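Notebook, Enness robotics club, cart and tidy-up project
19th February

Battery swapped before anything else. The old pack was down again after one session, same as in January, so it has gone in the bin for dead cells with tape over the terminals. New pack charged to 89 percent by the time we wanted to start. Good enough.

Main job for the day was the pick-up task for the Jornance round. The rules say the item has to be soft, has to start on top of something, and has to end inside the tray without touching the floor. We have been treating this as a gripping problem and I think it is more of an approach problem. If the fingers come in flat they push the cloth along ahead of them. If they come in at a slant they catch a fold and it lifts.

Ran two sets of 30 with the slanted approach. Did the first set slow and the second at match speed. First set: three drops, all in the opening ten minutes, all with the thin cloth. Second set was worse and I stopped writing down the reason for each one, which I should not have done. Note to whoever runs the next set: write the reason even if it is the same reason.

Finger pads: the Uzor pads are wearing at the tip and nowhere else. Turned them end for end, which gets us a bit more life. Two new pairs are on the order list. Please don't glue offcuts on again, the edge lifts and then the pad reads as closed when it isn't.

Code: the close threshold was set at 80 and I moved it down by 10. The cloth compresses more than the sponge did, so the old number made the fingers quit early. The change is in the settings file on the shared drive and not on the club laptop yet. Copy it over before running anything or you will get the old behavior and think the pads are at fault.

Second half was practice with the hand-held grippers. Everyone who is down for Jornance should get a turn before the team list goes in. Main fault is still wrist speed at the end of the reach. People slow down nicely, touch the cloth, then snatch. Asked for a full pause between close and lift, and it looked better straight away, though it costs time on the clock.

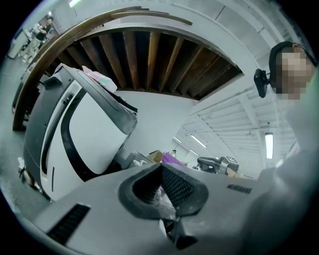

Omero wrote in the margin that the pause should stay in for practice and come out for the match, and that a snatch at match speed loses more time than the pause does anyway. Fair point, but those two halves pull against each other. I would keep the pause in both and make it shorter.

Still to do:
copy settings file to laptop
order pads
redo the second set with reasons written down
find the missing hex key, the long one
ask if thin cloth is allowed under the Jornance rules or if there is a minimum thickness

Pack back on the charger at the end, switched off at the wall.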